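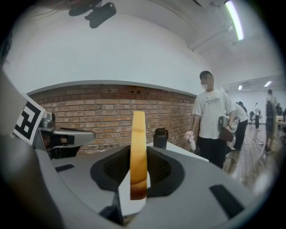
Seija Hämäläinen asked whether the slice on the plate ought to be entered as bread or as cake, and whether the record was any use to her if it could not say which. The question is dealt with under Food terms. The field she wanted changed has been changed.

Wandness Table Records
README and data card

Summary

Wandness is a set of written records of small tables being laid and cleared. Each record states what was on the table, where it stood in relation to the other things, what was moved, and where it ended up. The set has 1,582 records from 126 sittings. A sitting starts when the first item is put on or shifted and closes when the table is left alone or a different table is taken up.

The records were made in two rooms, Inden and Edet. They are text only.

Rooms

Inden has an exposed red-brown brick wall with smooth white wall above it. The floor is wood plank in grey and brown. The table is square and white and stands by the brick. All positions at Inden are given from the brick side: "near" means near the wall, "far" means away from it.

Edet has a long table and no brick. Positions there are given from the door. The two systems were never reconciled, and a search on "near" across both rooms will return nonsense. Filter by room first.

Files

records.csv one line per record
sittings.csv one line per sitting, with room and start and end state
terms.txt the word list
changes.txt corrections since the first release

Files are UTF-8 with comma separators. Fields containing commas are quoted. Line endings are mixed in changes.txt and have been left.

Fields in records.csv

sitting: number, matches sittings.csv
item: a word from terms.txt
stands_on: table, plate, tray, floor, or another item
attitude: upright, on edge, flat, leaning, inverted
region: near, middle, far, left, right, or a pair of these
action: put, shift, turn, lift, clear, none
certainty: sure, unsure
note: free text, often blank

The attitude field applies to the item as it was when the record was written. A plate is nearly always flat. Food is the item most often given as on edge, and the value was added for it after the trial sittings, when "upright" was being used for both a bottle and a slice.
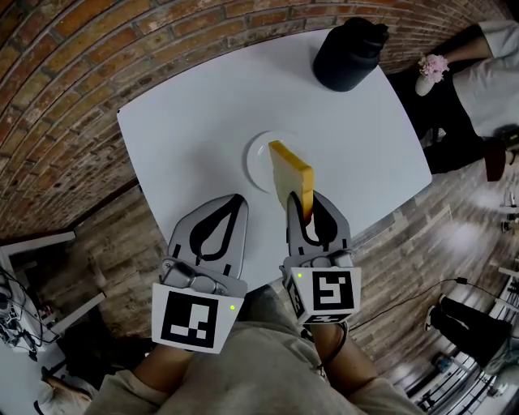

Fig. 2. Square table, Inden. Slice on edge, round white plate.

Word list

terms.txt holds 56 words. It was kept short on purpose, and a general word is always available where a narrow one cannot be supported. The general words are container, food, cloth, cutlery and other. Colours go in the note, never in the item.

Containers

Use "bottle" where there is a shoulder and a cap. Use "jug" only if a handle and a pouring lip have both been noted. A lidded thing with a handle and no certain lip is entered as "container", certainty "unsure". This covers a good number of dark lidded items that earlier drafts called flasks, jugs or canisters depending on who was writing. Those entries have been merged under "container" and the earlier word kept in the note.

Do not infer contents. A bottle on the table is a bottle, full or not.

Flowers

A vase with flowers is one record, item "vase", with "flowers" and their colour in the note. If the flowers are lifted out, a second record is opened from that point. Species are not given. A vase carried in but not yet put down gets the action "none" and stands_on left blank; about-to-arrive items were left out of the trial sittings altogether, so the trial tables look barer than they were.

Food terms

The list has "slice", "loaf", "piece" and "food". It no longer has "toast", "bread" or "cake". A thick golden-yellow slice with a brown crust along the top can be read as toast by one person and sponge by the next, and both readings were present in the first release, sometimes within one sitting. The item is now "slice". Anyone who needs the reading can look in the new note prefix, "read as:", which takes one or more words:

read as: toast
read as: toast, sponge

Hämäläinen's request was for a separate column. A prefix was used instead so that existing scripts would still open the file. Crumbs are not recorded.

Order of work in a sitting

1. Write the start state, one record for each item already on the table, action "none".
2. Write each move as it is made. A shift shorter than the item's own width is ignored.
3. If an item is turned without leaving its place, use "turn" and leave region unchanged.
4. For food on a plate, record the plate first. If the plate is moved with the food on it, the food gets no record of its own.
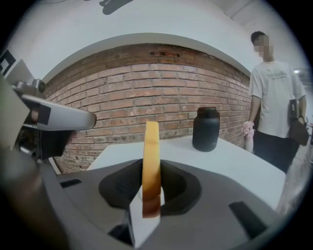 Checking

A second reader went through 29 sittings, chosen by number from both rooms, and wrote the records again without sight of the first set. Disagreements fell mostly in region, where "middle" and "far" were swapped on the square table. Attitude gave little trouble apart from "leaning", which some readers applied to anything not quite vertical. Item disagreements were nearly all food and containers and led to the changes described above.

Where the readers could not settle a record, both versions are kept and both are marked unsure. They share a sitting number and follow one another in the file. Remove duplicates with care.

Known faults

Cloths folded more than once are sometimes entered again at each fold.
Cutlery placed in a bunch is one record at Inden and several at Edet.
Some Edet sittings have no end state. The field reads "open".
The word "tray" was used for a shallow box in the earliest records and has not been corrected.

Format

The column order follows Cinley, with attitude added after stands_on. A plain Cinley reader will load the file and report one unknown column. That message can be ignored.
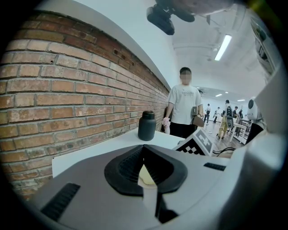
Wandness Notes, Issue 4, p. 29

Changes in this release, 16/03/2019

"Toast", "bread" and "cake" withdrawn, replaced by "slice" with "read as:".
"Flask" and "canister" withdrawn, replaced by "container".
"Bottle" restricted to items with a shoulder and a cap.
Vase and flowers joined in one record.
Region values at Inden rewritten from the brick side. They had been given from the long edge of a table that was later taken out.

The November release is still available for anyone part-way through work with the old terms. It will not be corrected further. Do not join it to the present one on line number, as lines have moved; join on sitting and item and check the result by hand.

Use

The records may be copied and altered with the name Wandness kept in the file header. Corrections should quote the sitting number and the full line as it stands, with the proposed line underneath. Requests for new words need three records in which the existing general word has caused a wrong result.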